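Four fingers, three controllers and a lot of cardboard

June 2023

The lab at Hotodine has been comparing hands for most of the past year, and the engineer who runs the comparison would like it known that the title was not her idea. "I wanted to call it a survey," she says. "Then someone put 'bake-off' in the calendar and now even the finance people say bake-off."

She agreed to talk on the condition that we leave her name out, partly because the suppliers read this newsletter and partly because she has opinions about their connectors. Her group has been trying three hands on the same arm, with three controllers, and has filled a spreadsheet that she describes as "wide." The hands are the Grundis, the Van Hecke and one the group put together itself, which has had several names, most of them unsuitable for print. The arm has stayed the same throughout. "If you change the arm too, you're just moving house," she says.

I asked what she had expected to find when she started in December.

"That the expensive one would win. That's what the budget expected, too. We'd sort of written the order already."

And did it?

"It won the things in its brochure."

The brochure things are grip strength and repeatability, and she has no complaint about either. Her complaint is with what goes on between grips. The group scores every hand on a job it calls the handover: the arm brings something to a person, the person takes it, and the hand lets go at a moment both parties consider reasonable. Some hands let go early. Others have to be talked out of it. One setting on the Van Hecke, she says, produced "a kind of tug-of-war with a very polite opponent," and a colleague lost a granola bar to it.

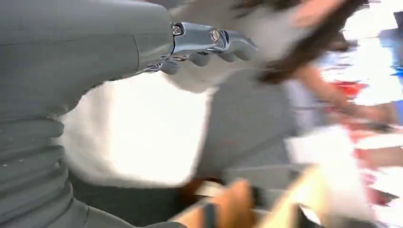 The handover is also where the cameras earn their keep, or fail to. A view from the wrist gives you the fingers and whatever they're about to close on, and she is a firm believer in it, up to a point. "It's wonderful until somebody moves," she says. "Then you've got a very expensive picture of a sweater." The group tried slowing the arm down, which helped the pictures and ruined everybody's patience. They tried a faster shutter, which wanted more light, and the extra lamps made the place feel like a dentist's. They now run the wrist view together with a second one from higher up and let the software decide which to trust. It doesn't always decide well. She showed me a log in which it changed its mind 2000 times before lunch.

"I've worked with people like that," she says.

The controllers are a more delicate subject. The Stenholm is the one she'd keep if the building were on fire. It starts when you tell it to, its error messages are in sentences, and it will admit when it has lost contact with the hand. The second does the same work and reports every fault as a number, with the list of numbers kept in a PDF that has to be requested by email. The third is a box of her group's own making. I asked how it compared.

"It's very fast," she says, and then, after some thought, "It's very fast."

Much of the testing, as she tells it, is not testing. It is finding the adapter. Each supplier has a preferred plug, a preferred voltage and a preferred way of hiding the license key, and switching from one setup to the next can eat a morning. She once timed a swap from start to finish and decided not to put the result in the report. There's a column for it in the spreadsheet, labeled "other."
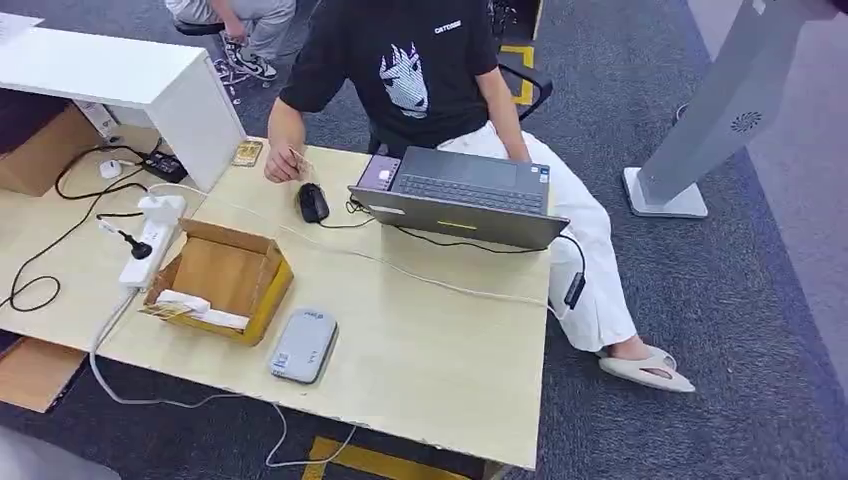 She has proposed a rule that nothing gets compared until its cables are labeled at both ends. The rule has been accepted in principle. "Everyone loves it," she says. "They love it the way you love flossing."

We got on to fingers. There is a long-running argument in the field over how many a hand needs, and she has held, by her own count, every position in it. Two will do nearly anything in a warehouse. Three is the engineer's answer, since three points make a stable grip and engineers like being able to draw the reason. Four looks like indulgence until you try to pick a floppy bag off a desk, and then the extra one starts to look like good planning. The cost is in upkeep: more joints, more things to calibrate, more mornings when one finger has a different idea of where zero is.

"You say 'close' and three of them close," she says. "The other one's on a break."

What would she tell a smaller lab, with the money for one hand and no year to spend choosing it?

"Borrow before you buy. Bring your own objects, the worst ones you have. Don't let them demo with the foam cube, because everything can pick up the foam cube. My mother's salad tongs can pick up the foam cube." She also suggests asking the supplier to unplug the thing in the middle of a task and plug it back in while you watch. How long the room stays quiet afterward is, in her view, the most useful figure you'll get all day.

The report goes upstairs when the handover runs have been repeated with the newer firmware, which fixed the early release on the Grundis and, for reasons still being looked into, reversed the thumb. She is in no hurry. There's a box of spare fingertips on order, and the supplier has sent the wrong size again.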